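# Pleltix trial, March, morning into afternoon

Plan for today: finish going through what Pleltix sent back on the jewelry-to-tin set, and decide whether we want the paid plan or carry on cutting clips ourselves.

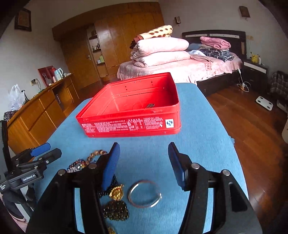 Fedir Nechyporuk wrote back before I'd even had my coffee and said he wouldn't pay for a segmentation service until he had seen it handle a failed grasp, since anybody can put a cut in the right place when the pick goes well. He'd like the failures looked at first and the price talked over afterward.

Fair enough, and I had been putting the failures off, so I started with those.

For anyone opening the notebook at this page: Pleltix takes our hand-held gripper recordings, splits them into approach, grasp, carry and release, writes a short line of text for each piece and flags whatever it isn't sure of. The trial covers 500 clips. We have 1,036 in the full set, so the trial gets us a little less than halfway, and I chose the harder half on purpose (thin things, tangly things, shiny things). Sopacua, the other service we wrote to, still hasn't sent a quote, and I've stopped waiting by the mailbox.

**Flags.** Out of the 500 we got 102 back with a flag. My heart sank a bit when I saw the number, but having read every one of them with the clip open next to it, I'm a good deal more cheerful. Most are reasonable doubts. A beaded chain lying in a loose pile next to a bangle is a nuisance for anybody to name, and when both fingers come down near the two of them I can't always say which one was meant either, not until the jaws close. I would much prefer to be asked.

**Failed grasps.** (Fedir, this part is yours.) A slip with a second try right behind it is cut as two grasps, with the word "retry" on the second. Very good, better than we do it. A slip where the operator gives up and goes for a different piece is less good: the whole thing gets called "approach," and the closed-jaw moment vanishes inside it. I found 6 like that, all on flat pieces. I've put the clip names in the sheet, and I wrote to Pleltix to ask if the rule can be changed for our account. Answer came at 2:40, very friendly, no promise.

**Text lines.** Plain and short, which I like. "Pick up the silver bangle" is all I want to read. They do wander on the container, though — the red tin is a tin in one clip, a box in the next, and a tray in one that I must have read four times. We need to send a word list with the next batch. I'll draft it tonight if dinner isn't late, otherwise first thing. So far it says:

- tin (never tray)
- bangle
- pendant, with its chain as one item
- beads, when they are a string by themselves
- cloth, for the table cover

Cyprian Kozłowski asked me whether a pendant and its chain ought to be one item when the jaws only ever touch the chain. I've gone back and forth on it all day and written it down as one item, mostly so we can get on. If he wants to argue it, the sheet has a comments column and I'm easy to persuade before lunch.

**Upload.** Slow but steady. One batch stalled and picked itself up again with nothing lost. The Kitus export folder works as it is, so no renaming, hurray! The only thing I had to do by hand was match left and right recordings for sessions where both grippers were out on the table, and next time I'll put the side in the folder name and save myself an hour of squinting.

**Price.** Per clip, no minimum after the trial. I've left the sum in the Falitia budget file where it belongs. It's more than I hoped and less than Fedir feared, and when I think of the evenings I spent last winter dragging cut marks back and forth I have to be careful not to sign the thing out of pure gratitude.

Where I am at the end of the day: I'd go ahead with the other 536, with the word list attached, and keep doing the abandoned grasps ourselves until they change the rule. Fedir to look at the six and tell me if he can live with that.

To do:

- word list to Pleltix
- ask if flagged clips are billed twice when we send them back corrected
- side names (L/R) in the folder template
- second look at the clips where the chain catches the bangle, I did those too fast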